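REPAIR NIGHT AND OTHER NEWS

Posted Thursday, February 28, 2019, in Newsletter

Quick one this month, sorry, the newsletter was meant to go out last week and then the printer at Muston Hall died and I spent two evenings on that instead.

First thing. Repair night is moving. We've had the back room at Muston for ages but the hall has put the hire up again and we can't keep swallowing it. From next month it's the Culden Street library, downstairs, same time, six till nine. Enter from the carpark side. The front doors lock at five thirty and the bell doesn't work, so please don't stand there ringing it.

Parking is better than Muston. Tram is worse. If you need a lift with something heavy (sewing machines, I'm looking at you) put your name on the sheet or email by the Monday and we'll sort something.

Numbers for the year, as promised. 554 items through the door. Toasters and lamps still way out in front, then clothing, then bikes. 63 came back a second time, mostly lamps, mostly the same cheap switch. We've stopped fitting that switch. If you have one of ours and it flickers, bring it in and we'll swap it, no charge.

Now, gears. A few of you asked after the mixer bench whether stripped plastic gears are worth fixing or if it's the bin. Usually worth it. Count the teeth, measure across the outside, measure the hole, write it all down BEFORE you throw the old one out. Somebody always throws the old one out. If only a couple of teeth are gone don't try to build them up with glue, it lasts a week. Get a whole replacement. And clean the old grease off the shaft first, it goes like toffee and that's often what chewed the gear in the first place.

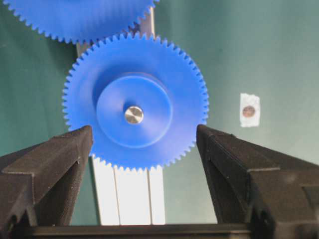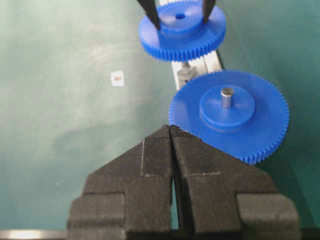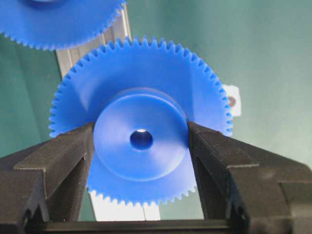
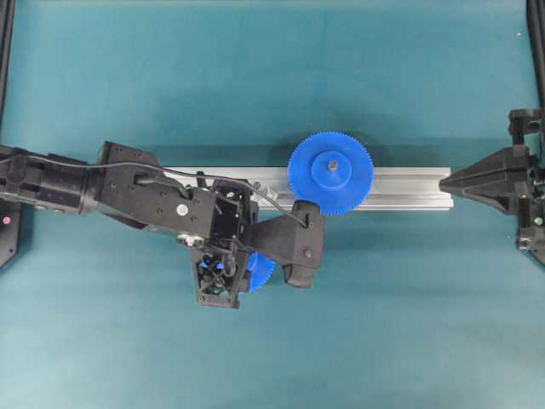

Big blue spur gear, fine teeth, raised hub.

Denise's old rule about never buying a mixer with plastic gears got a reply from the Mahrous end of town, on the email list, saying that's too harsh, a plastic gear is often there so it goes before the motor does, and swapping in a metal one just moves the damage along to something dearer. Fair point I think. The same email asked us to keep a box of pulled gears sorted by tooth count so people can rummage. Happy to, if somebody donates a box with dividers. An ice cream tub is not going to do it.

Grease, while we're here. Food safe only in anything that sits over a bowl. We have 2 tubes left and they are in the tin with the red lid, not the drawer. The stuff in the drawer is for bikes. Please please read the label.

Parts order. Classide have changed their minimum so we'll be doing one order every second month instead of whenever. Requests to me by the 19th. Give the model number off the plate underneath, not the name on the front, the name on the front tells us nothing. Photo of the plate is fine if the writing's too small. Pay when you collect, cash or transfer.

Sewing table needs a few more hands. You don't have to be good. If you can do a hem and a button you're ahead of most people who walk in. Zips we can teach you, it takes an evening and some swearing.

Also still looking for:
extension leads, tested and tagged
a decent desk lamp that isn't waiting to be fixed
small screwdrivers, the really small ones, they walk
a kettle, ours has gone to teh big bench in the sky

Lost property: one grey scarf, one glasses case (empty), a bike pump, half a colander. All in the crate and the crate is coming to Culden Street with us. After that it goes to the op shop.

Last Muston session is the coming one, so come early and help carry if you can. Trestles, the tool wall, all the tins. Bring gloves, the trestles have splinters. Tea and biscuits provided, assuming a kettle turns up.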